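Packing light for a cold place (and failing, a bit)

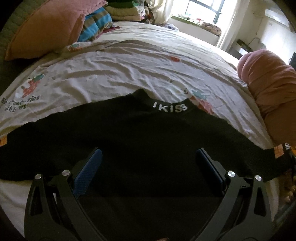 Tamton, December

So I'm going to Esivik for 20 days and I've decided, for the first time in my adult life, to do it with one bag that fits under a seat. Everybody I've told has laughed at me. It's winter! It's a place where the bus stops have heaters! But the checked bag fee on the last leg was 86 dollars each way and I just couldn't make myself click the button.

The bed has been my staging area all week. Everything I think I want to bring gets laid out flat, and then it has to sit there overnight before it's allowed in the bag. By morning I usually hate half of it. The first night I had four pairs of pants out. Four! I wear the same jeans all week at home and my coworkers have never said a word.

What made the cut right away was the boring stuff. A black sweatshirt, because it goes over everything and doesn't show coffee. Two thin wool shirts, five pairs of socks, one pair of long underwear that I've had since college (don't ask). I'll wear the big coat and the boots on the plane and sweat through the whole connection like a baked potato.

The bag is a Kirkus, the small gray one, which I got used from a guy two streets over. It has one enormous pocket and one tiny one and nothing in between, so I've been using bread bags to keep things apart. I know there are fancy cubes for this. Bread bags weigh nothing and I already had a drawer full of them.

I did weigh the bag on Monday, by the way, standing on the bathroom scale with it and then without it. Fine on weight. The trouble is the shape. With the toiletries in, it bulges out on one side and I can't see it sliding under anything. So the shampoo is out and a bar of soap is in, and I'm going to wash my hair with that soap and we'll see who still wants to sit next to me.

The other thing I keep going back and forth on is books. I got spoiled last spring in Phromma, where the guesthouse had a whole wall of paperbacks people had left behind and I went through seven of them in a hammock. I have no idea if there's anything like that in Esivik. It's 2,395 miles from my front door and the rental listing has three photos, two of which are the parking space. One fat paperback it is, I think, in the coat pocket where the airline can't count it.

Shoes I'm not even discussing. One pair, on my feet. My slippers are staying home and I'm already sad about it. Maybe I can stuff them inside the hood?

Still to sort out: a hat that covers my ears, the right plug for my phone, and who's going to water the fern. I'll post again when I've got a final list, probably the night before at some terrible hour.

Shared 14 times | 3 comments

coldtoes
Put your socks inside the boots when you go through security and carry the boots in a grocery bag. They always count mine as a "purchase." Works great.

marmalade_jar
Please bring the slippers!! I went up north without mine one year and the floors were so cold I ended up buying a pair at the airport gift shop for way too much money.

fern_friend
Fill a wine bottle with water and stick it upside down in the pot. Mine lasted two weeks like that, not sure about 20 days though.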